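Speaker notes: Keeping a Family Recipe Box Alive
September, by Wojciech Wasilewska

(Start slow, let people sit down.) Good evening, everybody, and thank you for coming out. My grandmother left us 158 recipe cards, and I'm sorry to say I could read maybe half of them — she wrote "flour, enough" on nearly every one, bless her.

Tell the dumpling story, but keep it short this time. Then ask who in the room has a card they can't read.
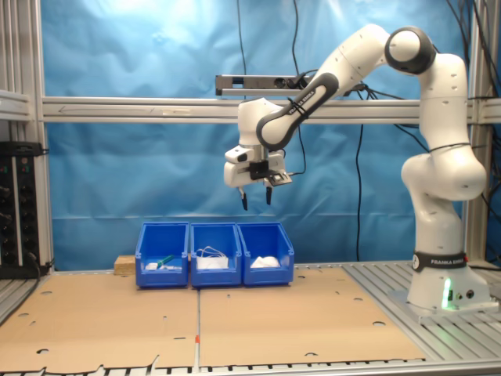

So my advice is to cook with the person while you still can, and weigh everything before it goes into their bowl. My aunt's handful of sugar came to 90 grams — she was as surprised as I was!

Pass the cards around. Questions until 9.

Comments
Jeler: Mom's cards all say "bake until done." I feel this.
Akpan fan: Will you share the dumplings?

Related
Saving stained cookbooks
Sunday soups from Vidamero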